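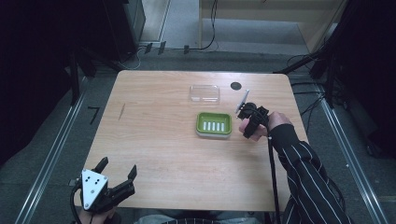

Clula Home Support Program
Progress report to the Brarnau Fund, second reporting period

1. Status

The program is on schedule against the revised work plan. Enrollment closed at 50 households, which matches the target in the grant agreement. Families come from Vetville and the outlying villages served by the Xaba day center. Two households left during the period, one after a move to residential care and one at the family's request. Both places were filled from the waiting list.

2. Home visits

Coordinators completed 1263 visits. The standard visit lasts 45 minutes and follows the same order each time: a short talk with the family carer, time with the person with dementia, and a review of the daily log. Visits in the first weeks often ran over. The log has been cut from four pages to one, and overruns are now rare.

Evening visits were not in the original plan. They were added in November after carers reported that late afternoon and early evening were the hardest part of the day. The extra cost was met from the travel line, which was underspent.

3. Carer training

The training course has 7 sessions. Content covers communication, repeated questions, washing and dressing, meals, sleep, safety at home, and planning for respite. Session three (washing and dressing) was rewritten at the midpoint. The first version spent too long on equipment and too little on how to offer help without causing distress. The new version uses role play and leaves half the time for questions.

Attendance was good at the Xaba center and weaker in the villages, where transport is limited and carers can seldom leave the person alone. A sitting service now runs alongside the village sessions. It is too early to report its effect on attendance.

4. Measures

Carer strain is measured at entry, at six months, and at exit. Entry scores are complete. Six-month scores are missing for households that joined late, and no comparison is offered in this report. Falls and unplanned hospital stays are taken from the daily log and depend on what the carer writes down — they should be read as minimum figures.

5. Budget

Spending is within the approved total. Staff costs are slightly over, travel is under, and printing is under following the change to the log. Some 870 printed carer handbooks remain in stock at Clula, enough for the rest of the grant. A request to move the unspent printing money to the sitting service is attached as Annex B.

6. Risks

Coordinator turnover remains the main risk. One post was vacant for five weeks, and visits in that area were covered by the Vetville team at reduced frequency. A relief post has been advertised. Winter road closures are a smaller risk and are handled by phone contact.

7. Next period

Work planned: collection of the remaining six-month scores, a second round of the course in the villages, and a first draft of the exit interview. A decision on Annex B is requested before the next payment date.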